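3. Materials: how I ended up with a frame at all

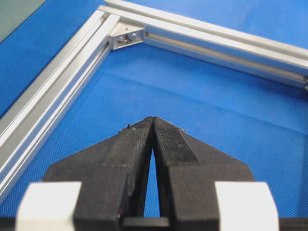

Figure 2. Corner of an aluminium extrusion frame, two slotted rails meeting at a right angle, on a blue mat.

I came to this project as a weaver who happened to be doing a thesis, so you'll have to forgive how long I spent on the loom question. The people I interviewed in Ustorthorpe all learned on timber frames, mostly built by an uncle or a neighbour, and nearly everyone had a story about one going out of square in a damp winter. Senad Pavlović still has his mother's. He keeps it behind the couch and it leans to the left, and he told me the rugs off it lean too (he's quite proud of this).

My own worry was tension. If I wanted to compare how different hands set a warp, I needed the frame to stay put while the hands changed. Slotted aluminium rail looked like a fair bet. You can slide a fitting along the groove, nip it up and move it again when you change your mind, and I change my mind a lot. Aicha Radwan, who ran the Irkgate sessions with me, thought it would feel cold and put people off. A few of the older weavers did grumble, and one brought a tea towel to drape over the top rail so her wrists wouldn't touch it. I let the tea towel stay. It's in my notes as a variable, for what that's worth.

3.1 The warp

Everyone used the same cotton, a plain undyed cone from Backlund, and everyone wove the same sampler: plain weave for a hand's width, then whatever border they liked. I'd first asked for 80 warp ends. That was far too many for one afternoon, and after the pilot in July we dropped it to 20, spaced wider, which made for an ugly cloth but let people finish and still have a cuppa.

I gave no instructions on tension. This annoyed people! "How tight?" was the first thing I heard at nearly every session, and my answer was always "how you'd do it at home". Aicha reckons that phrase did more work than the whole protocol. People stopped asking and started plucking the threads, listening to them, pressing with the flat of the hand. Several couldn't say what they were checking for. Senad called it "the bread test" and wouldn't explain further.

3.2 What I wrote down

I'd planned to lean on the Nondetti scale, where the weaver rates each thread from slack to hard. We tried it on 2 samplers and gave up. Rating a thread made people go back and fix it, so by the end of the sheet they'd built a different warp from the one they'd started rating. After that I just sat beside them and wrote down what they touched and what they said, and left the questions until the cloth was off.

The notes came to 2,000 lines once typed up. Plenty of it is chat about grandchildren and parking, and I've kept it in the transcripts — partly out of laziness, partly because the talk about thread tends to turn up in the middle of the talk about everything else. I coded only the passages where someone touched the warp or mentioned touching it. Aicha coded the same passages separately, and where we disagreed it was mostly over pauses. She counts a hand resting on the threads as checking. I'd put it down as resting, and Section 4 reports the two readings side by side.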